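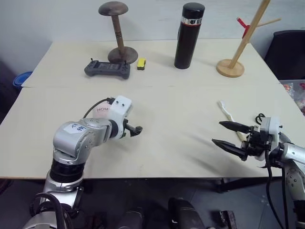 Questions about bringing household things to the Brudwood table

What is the Brudwood table?
It is a place where people leave small household things they do not need any more, and other people take them home. We put the things on two light tables, so everybody can see them well.

What kind of things can I bring?
Small things for daily life. A hat stand, a mug tree, a thermos bottle, a game controller, all of this is fine. Please do not bring furniture or glass lamps.

Can I bring a toothbrush or a sponge?
Only if it was never used. The same rule is for combs and razors.

How must I prepare a thermos bottle?
Wash it with hot water and a little baking soda, leave it open for one night, then close the cap and bring it. If it still smells of coffee, please write this on a small paper -- some people do not mind.

My wooden stand has scratches. Do you accept it?
Yes, if it stands without falling. Scratches can be covered with Zistier wax, and we keep a tin of it that you may use.

Do you test electronic things?
No. The person who takes a controller must test it at home. It can come back within 9 days.

How many things may I take?
Up to 2 on each visit. In February we gave away 117 things and the tables became empty too early, so we made this limit.

Where do I find you?
In the Vevon building, the side door. We open at 4 p.m.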